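Review: the Kino scene pack for training grasping policies in simulation

Tested on release 3, with the Ninh training recipe 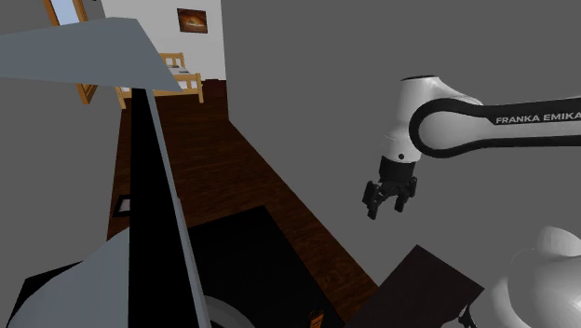 4 min read

Kino is a pack of simulated rooms for people who train robot arms on household tasks. It comes with a training recipe called Ninh, described in a short paper by the same group. The claim in that paper is simple: a grasping policy trained in furnished, cluttered rooms will carry over to a real arm better than one trained at a bare table. I spent most of August finding out whether that held for us.

Our lab in Brirkum has one Franka Emika arm with a two-fingered gripper, so I used the matching model in the pack. The arm model is good. The joint covers and the casing are smooth and clean, and the maker's lettering is there on the link. More to the point, the joint limits agreed with the real arm, and I did not have to correct anything before the first run.

The rooms are more mixed. The bedroom has a wooden floor, a slatted bed with white and grey bedding, and a picture on the far wall, and at a distance it is convincing. The walls are very plain. Large flat grey areas like these are easy for a vision model to ignore, and I would have liked some marks, sockets or uneven light on them. Large shapes close to the viewpoint can block a good part of the room. I found this annoying when checking runs by eye, but the paper treats it as part of the method, and after testing I think the authors are right.

Setting up took an afternoon. The pack contains 72 rooms and the download is slow. The instructions assume you already use the Lalport simulator, and if you don't, you will need another day. One of the example scripts pointed to a folder that had been renamed. It is a small fix, but it should have been caught.

For the comparison I trained two policies on 3,575 simulated attempts each. One used Kino rooms and the Ninh recipe. The other used our old scene, a single table under even light. I then ran each policy for 100 attempts on the real arm, with the same household objects in the same order.

The Kino policy picked up the object 81 times and the old one 58 times. Most of the gain came when something stood between the camera and the object. With a clear view the two were close, and on thin, flat objects the Kino policy was slightly worse. It tended to close the gripper too early. The paper mentions this in one line and offers no cure.

I also tried the Kino rooms without the recipe, using our own training settings. That gave 70 out of 100, so the rooms seem to account for part of the improvement and the recipe for the rest. This was one run with one arm, and I would not lean on the exact split.

Training was slower. The furnished rooms took nearly twice as long to render on our machine, and memory use was high enough that I had to halve the number of rooms running side by side. There is a low-detail setting, but it removes the smaller objects, and those are much of what you are paying for.

The licence is £199 for a single lab, with updates for a year. Support is by email, and my one question was answered the next morning.

I would recommend it to a group that already works in Lalport and has trouble with blocked views. If your robot only ever works at a clear bench, the old table scene will do nearly as well and train faster. We have kept Kino for the shelf and bedside tasks and gone back to the table for the flat objects.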